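Society Pages > Activities > Visit Reports > Drunik Tile Works, Stukalham

Report of the Summer Visit to the Drunik Tile Works

The summer visit of the Society for Regional Building Crafts took place on July 27, 2019, at the invitation of the Drunik Tile Works in Stukalham. The works opens its production halls to outside groups only once a year, on a day when the presses run at reduced speed, and the Society wishes to record its thanks for the arrangements made. Twenty members attended. The party was led by Magdolna Tóth and was received at the gatehouse by the works manager, Sándor Gulyás.

Members will recall that the visit had first been planned for April. It was moved at the request of the works while the lining of the second kiln was being replaced. Those who had booked for the earlier date kept their places, and the short waiting list was cleared in full.

The Works and Its Site

Drunik has made unglazed floor tile at Stukalham since 1928. The site lies between the river and the old freight line, on ground that slopes gently to the south, and the order of the buildings still follows the order of the work. Raw clay enters at the upper yard and finished tile leaves from the lower one. Mr. Gulyás explained that the slope was used in the early years to move the loaded carts by hand, and the iron rails can still be followed through the paved passage between the press hall and the drying rooms.

The original clay pit closed in the 1960s and is now a pond. The present supply comes from two pits farther up the valley, one giving a red clay high in iron and the other a much paler clay that fires to a range of creams and soft pinks. Almost every color in the current range is a blend of these two. No stain is added to the standard body, although a small amount of manganese is used for the dark brown tile sold for borders.

Preparation of the Clay

The tour began in the preparation shed. Clay is left outdoors in long heaps for at least one winter before use. It is then broken up, screened, mixed with ground fired waste from the works, and brought to an even dampness. The party was shown samples at each stage and invited to handle them. Several members remarked on how dry the pressing clay felt. It holds together when squeezed in the fist but leaves hardly any mark on the skin.

Hajnalka Barta, who has charge of the laboratory, described the tests carried out on each batch. Small bars are pressed, dried, measured, fired, and measured again, and the shrinkage is entered in a ledger that has been kept without a gap since 1951. The older volumes were laid out for inspection. Ms. Barta noted that the paler clay shrinks more than the red, and that a change in the blend therefore calls for a change in the size of the die. Two near-identical shades may be pressed in dies that differ by a little more than the thickness of a sheet of card.

Pressing and Drying

The press hall holds six presses, four of them hydraulic and two of an older screw type that are kept for short runs and for matching work in historic buildings. One of the screw presses was in operation during the visit, producing hexagons for the entrance hall of a courthouse. The operator allowed members to compare a tile fresh from the die with one taken from the drying room. The sharpness of the edge at this stage was much admired, and the operator pointed out that it is also the reason the tile must be moved only on its flat face.

Drying takes between three and five days according to thickness. The rooms are warmed by air drawn from the cooling end of the kilns. Mr. Gulyás was frank about the losses of earlier years, when tile was sometimes dried too fast in cold weather and cracked in the kiln. A slower schedule was brought in after the winter of 2006, and losses fell sharply in the first season.

Firing

The larger kiln is a tunnel 91 meters long, through which loaded cars pass at a steady pace. The peak temperature is held in the middle section. The smaller kiln, relined this spring, is loaded and fired as a single chamber and serves the special orders. It was cold on the day of the visit, and members were able to step inside in groups of four to see the new brickwork and the flues beneath the floor.

Questions in the kiln hall dealt mainly with fuel and with variation in shade. On the second point, Mr. Gulyás stated that the works does not try to remove variation altogether. Tile is sorted by eye under daylight lamps into three shade groups, and customers are advised to mix boxes while laying. He added that most complaints the works receives about color concern floors that were laid from one box at a time.
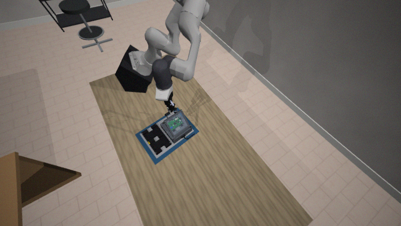
After the kilns, the party was taken to the display rooms, where Marjan Rahimi of the design office spoke on format, joint, and color in domestic floors. The demand for large square tile has eased in recent years, and the rectangular formats first drawn up for dairies and corridors are again being ordered for kitchens and studios. Ms. Rahimi gave particular attention to the pale pinkish-beige tones, which she considers the most useful ground for timber. A floor of this kind, laid in brick-like rectangles with thin joints only slightly darker than the tile, can be seen in the picture on either side of the long tan-brown wooden surface, and it shows the point she was making: the floor stays quiet, and the darker olive streaks in the grain carry the eye along the length of the wood. A strongly contrasting joint would set up a second pattern in competition with the first. Her advice was to choose the joint after the tile has been seen next to the main pieces of furniture, and to look at both in the evening as well as at noon.

A lively discussion followed on the direction of laying. Some members held that rectangular tile should always run with the longer wall of the room. Ms. Rahimi preferred to begin from the door through which the room is most often entered, and showed two small trial floors laid to the same plan but turned at a right angle to one another. Opinion in the party remained divided.

Jointing and Maintenance

A short demonstration of jointing was given in the covered yard. The mortar used was supplied by Bangash, whose fine-grade product the works has recommended for its narrow joints for several seasons. The demonstrator worked a panel of unglazed tile that had been sealed beforehand, and a second panel that had not. The film of mortar left on the unsealed panel took noticeably longer to clean away. Members responsible for older buildings were advised to test any cleaning product in a corner first and to avoid acid cleaners on the paler bodies altogether.

The treatment of worn floors was raised by Irén Balogh, who is overseeing repairs to a school built in the 1930s. The original Drunik tile survives there in the stair halls, but the thresholds are badly hollowed. The works confirmed that the pattern is still held in its die store and that replacements can be pressed in the original thickness. Mr. Gulyás recommended lifting sound tile from beneath the fixed cupboards for use at the thresholds and placing the new tile under the cupboards instead, so that the difference in surface would not be seen.

The Die Store and Archive

The final part of the tour was given over to the die store, which was not on the printed program. It contains 1,845 dies, the earliest of them cast iron and stamped with the initials of the founding family. They are shelved by shape and then by size. A card index, begun by a former foreman, links each die to the orders for which it was used, and is at present being copied into a database named Brenex. Members of the Society who hold records of Drunik floors in their own districts are asked to send the address, the pattern, and if possible a measured drawing to the works archive, which will compare them with the index.

Closing Matters

Tea was served in the works canteen, and Ms. Tóth presented Mr. Gulyás with a copy of the Society's survey of tiled shop entrances. The return coach left Stukalham at half past four.

Three sample boards were lent to the Society by the design office and may be seen in the reading room until the end of the autumn term. Two pairs of safety glasses and a gray umbrella were left on the coach and are being held at the office. Proposals for next year's summer visit should be sent to Ms. Tóth in writing.

Contact the Society | © 2019 Society for Regional Building Crafts | Back to top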